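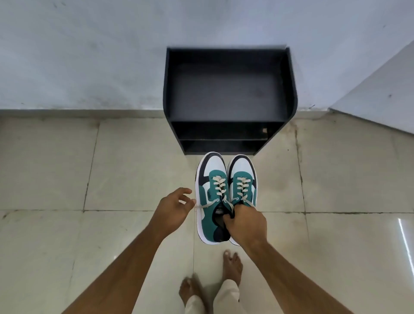 Home Walks House Kitchen About Get in touch

Laces, and the black rack by the wall

I have been meaning to write about my trainers for weeks, which I realise is not the most gripping first line I could have come up with, but those of you who have been reading since the Vurnarcombe walks will know that I can get quite worked up about shoes. (The post about the wellingtons still gets more comments than anything I've ever written about food.)

So. The greeny-blue Pumas. I've had them two summers now and they've done the lot: the harbour path, the allotment, a good many runs for the 603 with a bag in each hand. The laces had started to bother me. I'd got into the terrible habit of treading my heels in and out with everything still tied, and over time the laces had bunched themselves up so that one shoe was tight over the toes and baggy at the top and the other was the opposite. You stop noticing until you walk any distance, and then it's all you can think about!

It was Eskil Hägglund who set me off. We did the seven miles out to Bellamy Point and back in May, and at the halfway bench he watched me fiddling and sighing and then asked, very politely, when I had last laced them from scratch. Well, never, if we're being truthful about it. They came laced from the shop and I'd left it at that.

Doing it on the floor

I like to do this sort of job barefoot on the tiles by the shoe rack, with the pair lined up side by side, toes to the wall. I know a sensible person would sit at a table. But I find that with the shoes pointing away from me, exactly as they would be on my feet, my hands know which way everything goes. Turn a shoe round to face me and I get lefts and rights in a muddle by the second row.

Start at the toe. Pull the lace all the way out, find the middle, and put the two ends through the bottom pair of holes so that you've the same length on each side. Then hold both ends up together and check again, because an inch out at the bottom is a horrible long tail at the top. After that it's over and across, over and across, and a little tug outwards with both hands after each row. Don't heave. You want the lace to lie flat, and these are flat laces, which twist if you so much as look away. If a row has a twist in it, go back and smooth it out with your thumb. I promise you'll feel it through the tongue otherwise.
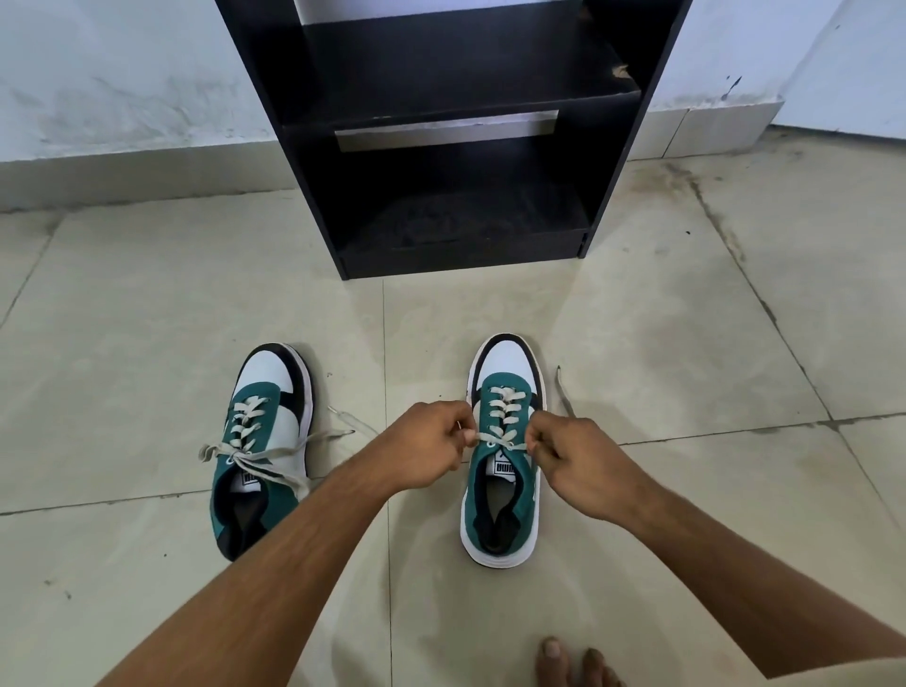 Pinching up the laces near the top on the right-hand shoe.

While I was down there I had a good long look at the rack, which was a mistake, as looking at anything from floor level always is. It's a plain black thing I bought from Plosinier, back when they had the little shop at the bottom of the hill, and I've been very fond of it. But the upper shelf has got chipped along its front edge, at the right-hand end, and the brown board shows through where the black has gone. The lower shelf wanted a duster. The tiles beside it want rather more than a duster, and I think an old toothbrush and some bicarb along the grout will have to be the next job. I've also had thoughts about the wall, which is scuffed in the way walls behind shoes always are. My mother would have had it painted every spring.

I might touch up the shelf with a black marker. Has anyone tried this? I'd love to know if it rubs off on things.
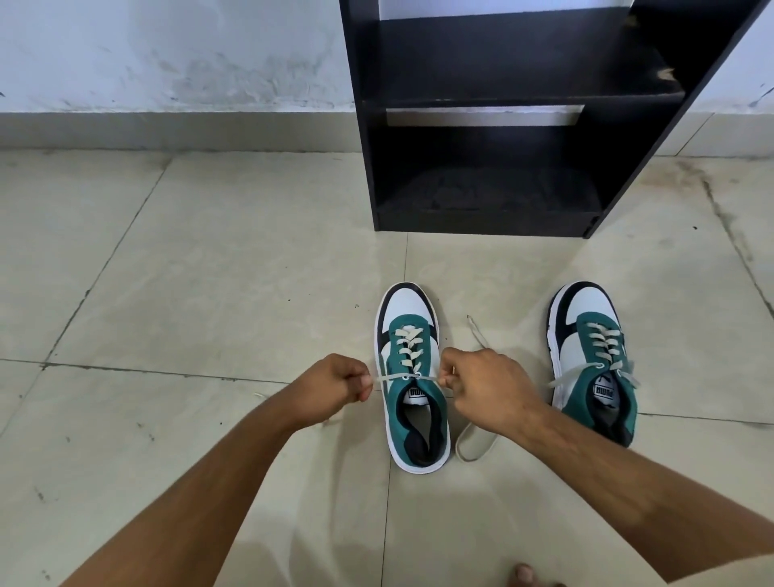
To tie or not to tie

There is one last question, and Eskil and I don't see eye to eye on it. He ties his in a double bow the minute they're laced, and puts them away like that. I prefer to leave the ends loose until the shoes are on my feet, and then stand up in them before I tie anything. Feet spread out when you stand. A bow that felt lovely sitting down can be a misery by the end of the road.

If the tails are too long (mine are on the generous side) you can tuck them under the crossed rows. I'm told you can also buy shorter laces, but then there's the business of matching the cream, and I'd be in the shop all afternoon.

The walking boots are next. They have hooks, so I shall need a cup of tea first, and probably the kitchen door shut, as Volley is a great chaser of anything long and thin that moves.

Recent posts
Seven miles to Bellamy Point, and a flask that leaked
Wellingtons: a long overdue apology
What I keep in the cupboard under the stairs
Rhubarb, again
Volley and the ball of garden twine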